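We use cookies to improve your visit. Accept all | Manage

MEDIA RELEASE
Friday, 9:00 am
By Leonor Vilela, Sotitz communications

Share (15) | Comments (2)

Home-recorded hand demos teach robot to pack a box, Sotitz team reports

Robots learn household packing better from messy real rooms than from a tidy lab bench, according to results out today from Sotitz, the robot learning group based at Brirusora. The method is called Clelik. It needs no robot at all during recording, just a hand-held gripper with a camera on it.

Short version: people pick up the gripper, do a chore in their own home, and the recordings are used to train a policy that later runs on a robot arm. Same two fingers on the arm, same pads, same camera position. The arm never visits the home.

The group collected 2,322 recordings over the winter, in bedrooms, kitchens, hallways and one garage. Of those, 367 were held back for checking the training. The rest went in pretty much as they came. No cleaning up of rooms beforehand, no asking people to move out of view, no set lighting. Participants were told the chore (put things in a box, take things out, close the flaps) and left to do it their own way.

That last bit is the main finding. Earlier work by the group used a grey bench, one box, same spot every time. Policies trained that way did fine on the bench and then fell over when the box was tilted or sitting on something soft. A mattress gives when you press on it. The flaps don't stay where you put them. Bench data has none of that in it.

With Clelik the box is wherever it happens to be, often on a bed.
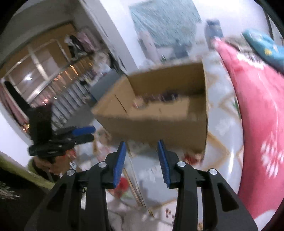

Paraschiva Dumitrescu was not fully sold on it when the draft results were passed around, and said so in writing: a box on a patterned sheet is harder than a box on a bench, sure, but the group hasn't yet shown which part of the mess is doing the teaching. Is it the soft surface, the colours behind, the people, or simply more variety in how a hand comes in at the flap? She wants each one tested apart from the others before anybody calls it a recipe.

The team agrees that's a fair point. A follow-up is planned for October, using matched recordings where only one thing changes at a time. Surface first, then background.

How it was tested

Two policies, same size, same training time. One got bench recordings only, the other got home recordings only. Both were then run on a Reinholz arm in a furnished test room neither had seen. The home-trained policy got objects into the box more often, and it recovered better after a missed grasp, backing off and coming in again at a new angle. The bench-trained one tended to repeat the same miss untill it was stopped.

On the bench itself the order flipped, though not by much. The bench policy was a bit faster there. Sotitz is reporting that result alongside the others.

What it can't do yet

Thin flat things are still a problem, paper especially. So are flaps folded inward. The camera sits close to the fingers, so when the gripper goes deep into a box the view gets dark and the policy loses track of were the opening is. A wider lens is being tried now. Closing all the flaps in one go has not been managed reliably in any room.

What's being released

The training code and the gripper drawings, free for research use. The recordings themselves will take longer. They were made in private homes, so every participant gets to review their own footage and can pull any of it, no questions asked. Nearly 15 hours of video is through that step so far, and it will go out in batches.

Labs wanting early access to the drawings, or wanting to run the comparison in their own rooms, should write to the Sotitz office at Brirusora. Please say which arm you're using. Interviews can be arranged through Leonor Vilela, mornings are best.

Share (15) | Comments (2)

Get Sotitz news by email. Enter your address to subscribe. Unsubscribe any time.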